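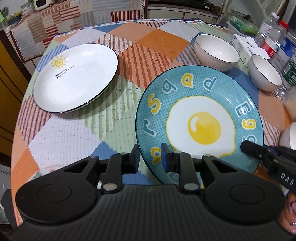

4. Setting up the hand-held grippers for tableware work

Written for the Burnel pair, left and right units. The maker's sheet says the jaws come aligned from the factory. Check them anyway.

4.1 Before you start

1. Put a cloth on the table. A bare glossy top lets plates slide and tells you little about grip.
2. Set out crockery you'd find in a kitchen. A patterned plate and a plain white one are both worth having, as the plain one throws glare.
3. Leave both units switched off.

4.2 Jaw check

4. Open the fingers fully and look at the rubber pad on the inner face. The Stekix manual claims 2000 closings per pad. I would not plan around that. Change it when the edge starts to lift.
5. Move each link by hand and feel for play at the pivot pins. If one wobbles, stop and go to 4.4.
6. Close the jaws slowly. They should meet along their whole length.

Caution: Do not use a plate to force a stiff jaw open. The rim chips first.

4.3 Rim test

7. Switch on and wait 15 seconds.
8. Bring one spread finger against the near rim of a plate and press lightly. The plate may tilt a little. If it skids, the pad is dirty or you are pressing too hard.
9. Bring the second unit in from the side. Keep your fingers on its handle and clear of the linkage.
10. Close, lift 2 inches, set down. Repeat with a bowl.

Note: "Self-calibrating" in the Stekix leaflet means it remembers the last closed position, right or wrong. Redo step 6 after every pad change.

4.4 If it fails

Error 1039 is listed as "sensor fault." Clean the pad and restart before you order a sensor. If the code returns, send the unit to Vikas Uniyal with the pad still fitted.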